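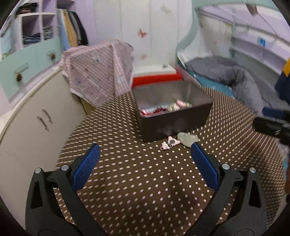 Words: Ramalho

Print this article | E-mail this article | 25 shares

Hand-held grippers, buying and budgeting for

A hand-held gripper is a robot's hand with a person on the other end of it. You hold it, you work the fingers, and a camera on the tool records what the fingers are up to, so that a robot arm can later be taught the same job. I've now done the purchasing for three rounds of this kind of kit at Kernevano, our small workshop, and this entry is the one I wanted to read before the first of them. It deals with money and planning. For how the recordings get used, see the entry on training data.

What you are buying

The usual set is a pair, one for each hand. You can start with a single gripper if all your jobs are one-handed (picking a small toy off a carpet and putting it in a bin, say), but folding, opening bags and anything with a lid will want two, and I'd budget for two from the start. We bought ours one at a time and paid for delivery twice, which still annoys me!

Each gripper has a body, a pair of fingers on linkages, and soft pads on the finger ends. Ours came from Kestosis at £239 apiece without the camera. You can build your own from published plans if you've got a printer and plenty of patience, and the parts do come out cheaper, but put your evenings down as a cost too. I didn't, the first time round.

Cameras and storage

A wide-angle lens is worth having. The fingers, the thing you're reaching for and a good bit of the room all need to be in view at once, and an ordinary lens gets you two of those at best. The picture bends towards the edges, and people buying for the first time sometimes think they've been sold a dud. They haven't.

Look at how the camera copes indoors in the evening. Cheap ones smear as soon as you move your wrist, and bedrooms and living rooms are darker than you think. I'd put money into the camera before I put it into a fancier grip, every time.

Then there are memory cards, spare batteries and somewhere to keep the recordings. Storage is the line everybody forgets (me included, in May, when we had to stop and order a drive). Buy two drives and keep one in a different building.

Pads, pins and other small bits

Pads are a running cost. They pick up fluff, especially on carpet work, and after enough of that they slip on anything smooth or shiny. We keep a bag of 25 in the drawer and reorder when it's half empty. Ask the seller whether pads are sold separately before you commit, because some will only sell you the whole finger.

Pads also come in different colours. Choose one and stick with it for the whole project, as the pads are in view the entire time and swapping halfway through makes your early recordings look different from your later ones. A mate of mine saved a few pounds by taking whatever was on offer that week and regretted it.

The pivot pins and linkages last well. I've replaced one set, after a drop on to a stone step.

Places and props

Small household jobs need a household. Borrowing a lived-in room is far better value than building a pretend one, and you get all the awkward stuff thrown in: patterned carpets, bedding hanging over the side, cloths draped over the furniture, shelves with clothes on them. If you hire, ask what's included and who puts the room back to how it was.

Props cost very little. Toy bins, odds and ends and small plastic trinkets can all come from charity shops. Get some see-through ones as well, as they're harder to judge and you'll want practice with them.

Working out the total

Our last round was set at £800, and it had to cover the pair of grippers, the cameras, cards and pads. We came in £41 over, all of it postage. Drives and room hire came out of another pot, and if you've only got one pot then please don't copy my total!

A few things I'd ask any seller:

- Are spare fingers kept in stock, or made when ordered?
- Does the price include the camera mount?
- Can the grip be adjusted for small hands?
- How long does a repair take, and do you get a loan one meanwhile?

Kestosis answered all of these by return. Dradis, who I tried for the second round, took ages over the repair question but were very good on hand sizes, and their grip is the comfier of the two if you're at it all afternoon.

Renting

Renting makes sense for a short trial. Past that it soon catches up with the purchase price, and you'll be nervous about scratches the whole time. Check what the agreement says about worn pads, as I've seen them charged as damage.

See also: Training data; Robot arms, second-hand; Insurance for borrowed rooms

3 comments | Share | Print this article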